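Can we please let people bring their own boxes to the grocery store again?

I got going on this after an argument with my friend Keabetswe Sithole, who shops the way I do - one giant trip, 2 hours before dinner, no list. We were unloading her trunk in Trarside and I counted the paper bags that had ripped at the handles. There were four! One of them had the eggs in it. She said that's just what bags do now, and I have been annoyed about it ever since.

My grandmother never bought a bag in her life. She had a crate that lived in the back seat, and the kid at the register packed it for her, heavy stuff first. She carried it into the kitchen (well, I carried it) and put it right back in the car when it was empty. I'm pretty sure my uncle still has it in his garage, full of jumper cables.
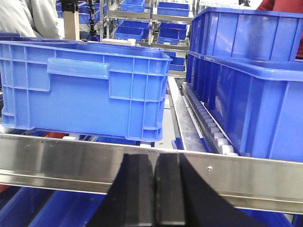 When I asked at the Pladport market if I could pack straight into a box, the manager, Ayuba Quaye, was very nice about it and said no. The checkout is set up for bags, the line backs up, people complain. I get that. I've been the person complaining! But they sell bags at every register, and I can't help thinking that's part of it. I went back through my receipts and I've bought 304 of the things since I moved here, and I own maybe six that I can find.

I know the tote people are going to write to me. I have totes. They slump over in the car and the oranges go under the seat, and then in March you find an orange. A box with stiff sides stays where you put it, and you can stack another one on top.

So give us one lane, just one, at the slow end by the flowers. Let the box people stand there and pack their own stuff and bother each other. I'd wait in that line even on a Thanksgiving week.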